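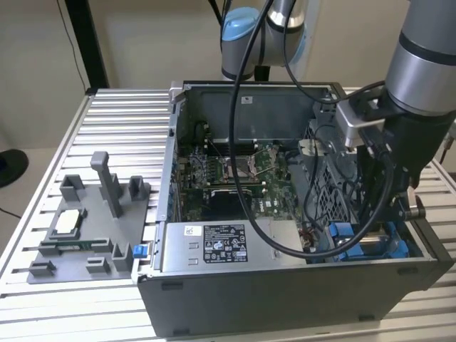 February, 4:10 pm. Teardown bench, two-arm cell.

Reran the Wijaya comparison with the Dell tower on its side. I still don't buy the headline number and want to write down why before the slides go out to Evdale.

The claim: the policy trained on 853 demos beats the one trained on 438, for taking the memory module out and putting it in the fixture tray. On paper, yes. But the 438 were all collected before we moved the tray, and the bigger set is those same 438 plus everything after the move. So we changed the amount of data and the tray position together and then gave all the credit to the amount. Serkano made the same mistake with their connector results and we were pretty smug about it at the time.

Other things that bother me:

Success is scored by whoever is standing there. "Module in slot" has meant fully down between the holders on some sheets and leaning in the slot on others. Went back through the old sheets and can't tell which is which.

The arm cable. It loops down over the motherboard on its way back to the gripper, and in some poses it hides part of the board from the fixed camera. If the policy is using the cable as a cue for where the wrist is, we'd never know from these tests. Re-route it, run again, see what drops. I expect something will.

One tower. Same case, same spot on the rails every time. "Generalizes across pose" should come out of the abstract until somebody shoves the thing over 3 slots and tries it.

The Doleo baseline got 2 evenings of tuning. Ours got all winter. Not a fair fight.

To do: train on a random 438 drawn from the full set, so size is matched and tray position is mixed. Write the scoring rule on the sheet itself. Score from video, with the policy name hidden.

If the gap survives that, fine, I'll put my name on it. Leaving the tray where it is for now, please don't bump it. Old checkpoints are still on the shared drive under the wrong folder name, will fix tomorrow.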